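Chapter 2
Stocks and Reductions

A stock is an extraction. Water draws gelatin, salts and flavor compounds out of bone and vegetable matter, and the cook controls the result through temperature, time and the ratio of solids to liquid. This chapter covers white and brown stocks; sauces built on them are treated later.

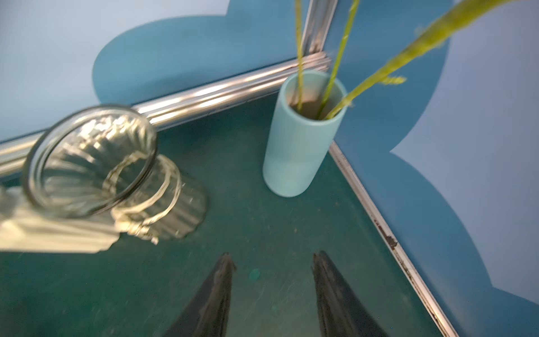 KEY TERMS

Collagen – the connective protein that converts to gelatin during long simmering.
Mirepoix – diced onion, carrot and celery, added by weight.
Reduction – concentration of a liquid by evaporation.

2.1 Ratio and yield

The base formula, adapted from the Bastos kitchen manual (O. Coutinho, ed.), uses 2000 g of bones to 4 liters of cold water. Mirepoix is added at one-fifth the weight of the bones. Yield depends on the width of the pot and should be recorded for each batch. Salt is left out, as later reduction would concentrate it.

2.2 Temperature

Hold the pot just below a boil. A rolling boil breaks fat into fine droplets and clouds the liquid – a fault that skimming does not correct. Check the thermometer in boiling water before use. At sea level, a reading of 101 °C indicates an error of one degree, to be subtracted from later readings.

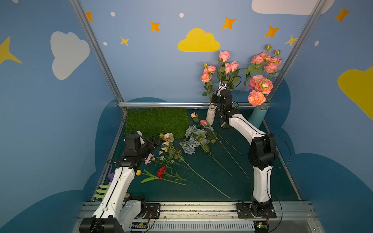 Fig. 2.2 Two robot arms in a painted booth, with cut roses on the work surface.

Procedures for straining and cooling follow in Section 2.3.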